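Temville Small Shop Fittings Project
Progress report to the Gunawan fund
4th January

Dear reviewers,

With this report we inform you about the work done since our last report in June. It follows the same order as the grant plan: furniture first, then display equipment, then the money.

1. Tables

The old tables in the practice shop were not good for our purpose. They were too low, and the tops had deep scratches where small goods got caught. We have now changed them for tables with light wood tops. The trainees say that it is easier to see dark goods on the pale surface, and I agree with them. I asked for a plain top without pattern, but the grain of the wood is quite visible. We decided to accept it, because a second order would take too much time.

The tops are cleaned with a damp cloth at the end of each session. We do not use polish, as it leaves marks on the paper tags.

2. Display rack

The spinning rack was bought from Cadex and is the Prollelus model for table use. It has two tiers of arms, a smaller one lower and a larger one at the top. In the plan we wrote that we will buy a floor rack. After speaking with the shop owners we changed this point, as most of them have a counter and very little floor. The change was approved by your office by letter.
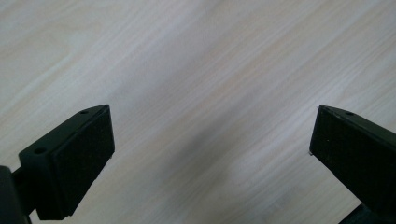
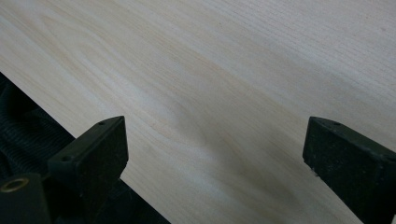
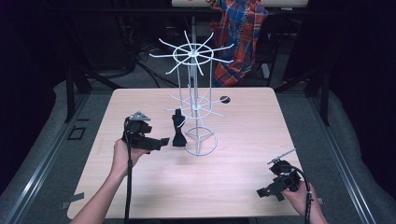 The white wire rack on the table, with a small black item beside its base.
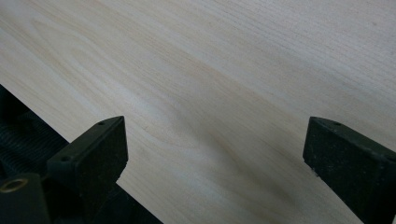

The exercise with the rack is simple. The trainee takes one item at a time, hangs it on the lower tier, and then continues with the upper tier. The items must be divided well between the sides, otherwise the rack leans and does not turn freely. At first we let the trainees begin with the upper tier, but then the rack became heavy on top too early. The written instruction is now corrected.

One problem is not solved yet. Soft items with a narrow loop slide down to the center of the arm and it is difficult to take them off again. We tried small paper stops, which fell off. We have asked Cadex if they can deliver end caps of another shape, and we wait for their answer.

3. Money

The total grant for this part is 3,364 dollars. From this, 900 was paid for the tables, including delivery. The rack cost 218. The remaining sum is kept for lamps, hooks and the printing of the instruction book. We do not ask for any additional money at this stage.

4. Next steps

We will print 20 copies of the instruction book when the text about the soft items is ready. The lamps are chosen but not ordered, as we first want to check the position of the tables near the wall. If the fund wishes to see the practice shop before the next payment, please write to us some days earlier, so that we can keep the room free.

With kind regards,
The project office, Temville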